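Mollau Lane News

Finding homes for the big furniture
By Annatjie Le Roux
17 Jan 2025

Every January I promise myself that I'll write something short for this newsletter, and every January the subject turns out to be bigger than I thought, so put the kettle on. This time it's furniture, and in particular the large, handsome, slightly awkward pieces that come down to us from aunts and grandmothers and then sit in the spare room with a sheet over them for years.

I've had more letters on this than on anything since the bus stop was moved. People have inherited wardrobes that won't go round the turn in the stairs, sideboards built for a dining room they haven't got, and dressing tables by the dozen. Mr and Mrs in the new flats at Vultilley (they asked me to leave their names out, and I will) have a tallboy standing in the hall, and they've been squeezing past it sideways since November. They're very fond of it, mind you, and wouldn't hear of a saw being taken to the legs.

I do think dressing tables suffer most. A wardrobe will always hold coats, and a chest will always hold jumpers, but plenty of us now do our faces in the bathroom in four minutes flat and have forgotten how pleasant it is to sit down to it.

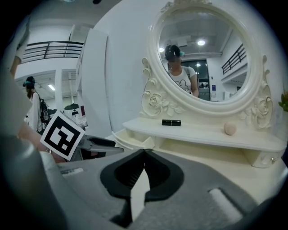

Tonantzin Olvera wrote to say that she would never part with hers, even though it takes up half the bedroom wall and her daughter keeps offering to sell it for her. She sits at it every evening to write her letters, she says, and the light is better there than anywhere else in the house, and would I please tell people to try living with a thing for a full winter before they decide it has to go.

Well, I'm telling you, and I think she's right! I gave away my mother's writing desk the very month we moved here, in a great hurry to be tidy, and I've regretted it on and off ever since. If I'd only pushed it under the landing window and left it alone for a while I'm sure I'd have found a use for it.

If you have tried, though, and it really must go, the Mangubat furniture store is taking pieces again now that the roof has been mended. They ask for two things: that drawers are emptied (do feel right to the back, as things slip down behind) and that you measure the piece properly, height included, before you ring. Collection is free within the parish and £2 a mile beyond it, and the van can't manage the Prisetitz end of the lane when the ford is up.
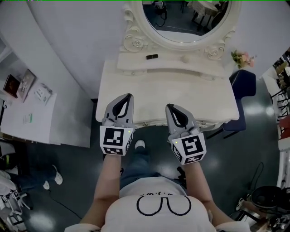
Paint is the other thing I'm asked about, and I've changed my mind on it over the years. I used to be quite stern about brown wood being left brown, and I'm afraid I said so at some length at more than one supper. But a fancy piece can look very well in white, with all its curly bits showing up nicely, and if that's what keeps it in the house and in use then I've no quarrel with it. Do wash it down with sugar soap first, sand it lightly, and let each coat dry overnight, however impatient you get. Old wax is the usual culprit when paint peels.

The store's next open morning will be put up on the board outside the hall once the keys are sorted out. I'll be on the tea table as usual, and if anybody has a small writing desk they're thinking of parting with, I'd be very glad to hear about it.

Recent items
Hedges on Mollau Lane: who cuts what
A good year for leeks
Vultilley flats: parking update
Piano tuner wanted, Prisetitz end
Letters about the bus stop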